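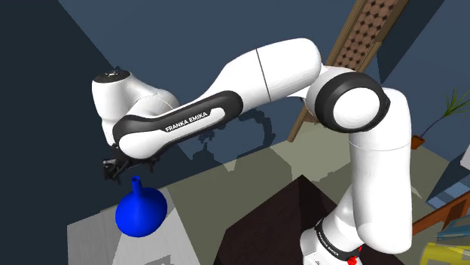
Slide 1. The arm over the blue vase, in our simulator.

Notes to self and to anyone who picks up the slides afterward. I talk slower than I write, so please don't be alarmed by the length.

Good morning, everyone, and thank you for coming in out of the cold. I know there's coffee in the hallway and that it was a hard thing to walk away from. I'm going to leave this first slide up for a good while, partly so that people at the back can find a chair, and partly because nearly everything I want to say today can be said about an arm and a vase.

(Wait for the door to close.)

The project is called Maglaya. It began as a small question over lunch and it has taken up a very large part of my life. The question was this: if you teach a robot to pick things up entirely in simulation, how much does it matter what the rest of the room looks like? I don't mean the vase. I mean the shelf leaning back there, the plant, the books, the shadow on the wall, all the stuff the robot is never asked to touch.

Most of us, when we started out, trained in bare rooms. You had a table, a block and a gray floor that went on forever. It's quick, it renders fast, and your learning curves look lovely. Then you take the policy somewhere with furniture in it and it behaves like a person who has walked into the wrong wedding.

So we built rooms. The tool we used for that is Stallura, which is our own scene builder, and I'll say a word about it later if there's time (there is never time). It takes a work surface and an object to be grasped, and then it furnishes the space behind and beside them. Every room gets its own walls, its own lighting and its own odds and ends. We ended up with 1,433 rooms that we kept, and a great many more that we threw away because a chair had landed inside a wall.

Pause here. People usually laugh at the chair. If they don't, carry on.

Now, about the vase. I'm fond of it, and I would like you to be fond of it too. A vase with a narrow neck and a wide belly is an awkward thing to pick up. If you come down from the top, you have the neck, and the neck is a good handle provided you're well centered. If you come in low, you meet the belly, and on the wider ones the fingers can't open far enough to go around it. The policy has to work out from the camera view which part to go for, and it has to do that while the light and the shadows are different in every single room.

Shadows, by the way, were the part we underestimated. Look at the big dark shape behind the arm on the slide. The arm makes that itself, and when the arm moves, the shape moves too. Our early policies got very interested in it. In some rooms the shadow is a better clue to where the gripper is than the gripper is, and a learning system will take a good clue wherever it finds one. Then you change the lamp and the clue is gone. We spent most of August on this, and I would like that month back.

(Drink some water.)

Here is how the comparison was set up, in plain terms. We trained two policies with the same network, the same grasping task and the same amount of practice. One of them practiced in bare rooms. The other practiced in the furnished Stallura rooms. Then we tested both in 591 rooms that neither had seen before, furnished, with new lamp positions. One try per room, no second chances, and a grasp counted only if the object was lifted and held.

The bare-room policy managed 208 of them... no, let me fix that before I say it out loud. The bare-room count is in the table on the handout and I keep mixing it up with a figure from an older run. Read it off the handout. The furnished-room policy managed 508. That one I do know by heart.

What I'd like people to take from it is fairly modest. The furnished policy learned more slowly at first, a good deal more slowly, and if we had stopped early we would have told you that clutter was a bad idea. We very nearly did stop early. A colleague had the sense to leave the job running over a long break, and when we came back the curve had climbed past the other one.

I should be fair about the failures as well. Many of them were on vases, I'm sorry to say. The gripper would come down a little off center, one finger would touch the rim, and over it would go. We think this is a problem of judging depth at the last moment, when the fingers block the view of the thing they're reaching for. Cellton, the follow-on piece of work, adds a second viewpoint for exactly that stretch of the motion. I don't have results to show from it today and I'm not going to guess at them in front of this audience.

Somebody will ask about real hardware. The answer is that everything in this talk is simulated, every grasp and every number. We hope to run the same test on a physical arm with our friends at Gondetard, who have the space for it and, more to the point, the patience. Until then, please treat these as results about simulation and quote them that way.

Somebody will also ask whether the kind of furniture matters, or only that there is some. We tried leaving out the plants. We tried leaving out the shelves. Neither made much difference taken alone. Fixing the lamp in one place made a big difference, so if you only have an afternoon and want to improve your own setup, start by moving the lamp around.

If the session is running behind, skip Stallura and go straight to questions. If it's running ahead, show the builder live, but open it before the talk, as it takes an age to load.

Leave slide 1 up during questions.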